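# Greifmodul Flallell 2: Vorführplatz am Tag der offenen Tür

Stand: 17. Februar 2018

Das Greifmodul Flallell 2 wird bei Macedo am Standort Satunport im laufenden Betrieb vorgeführt. Der Aufbau besteht aus Roboterarm, Zweifingergreifer und weißem Arbeitstisch. Gegriffen werden Lebensmittel in handelsüblicher Form, also unregelmäßig, glatt und druckempfindlich. Als Bezugsfläche dient ein Holzbrett.
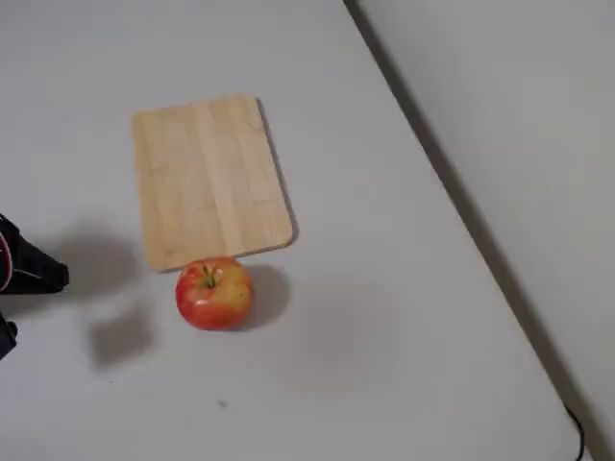 Die Steuerung läuft über Paster, Version 19. Greifpunkte werden für jeden Zyklus neu berechnet, feste Ablagepositionen sind nicht hinterlegt. Die Schließkraft wird je Objektklasse begrenzt; die Grenzwerte lassen sich am Bedienpult ändern, ohne den Ablauf anzuhalten.

**Lieferumfang**

- Greifer mit 2 Fingern, schwarz
- Anschlussleitung und Adapterflansch
- Lizenz Paster für einen Arbeitsplatz

Artikelnummer: 1138. Ersatzfinger werden paarweise geliefert. Der Flansch passt nicht an Arme der ersten Baureihe. 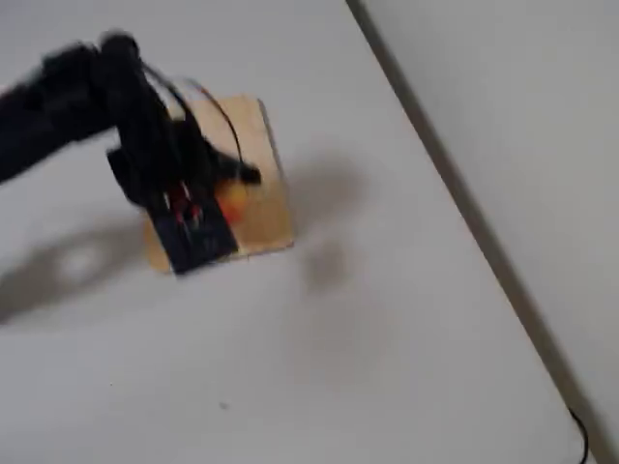

*Arm mit Greifer in Bewegung über dem Holzbrett.*

Vorführungen finden nach Anmeldung statt, die nächste Reihe beginnt im Mai. Ansprechpartnerin für Termine und technische Rückfragen ist Laurinda Vieira. Eigene Prüfobjekte können mitgebracht werden. Maße und Gewicht bitte bei der Anmeldung angeben, damit die Objektklasse vorab angelegt werden kann.
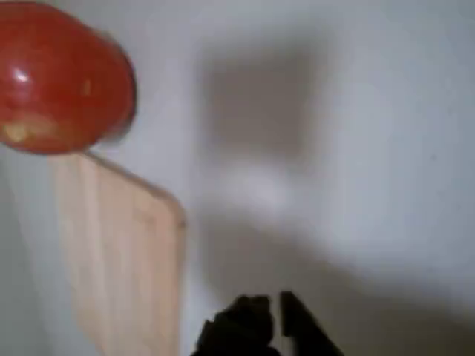
**Kann das Modul an einer vorhandenen Steuerung betrieben werden?**

Der Betrieb setzt Paster voraus. Eine vorhandene Steuerung kann Start, Halt und Quittierung über digitale Signale übernehmen, die Berechnung der Greifpunkte bleibt in Paster. Die Signalbelegung steht im Montageblatt.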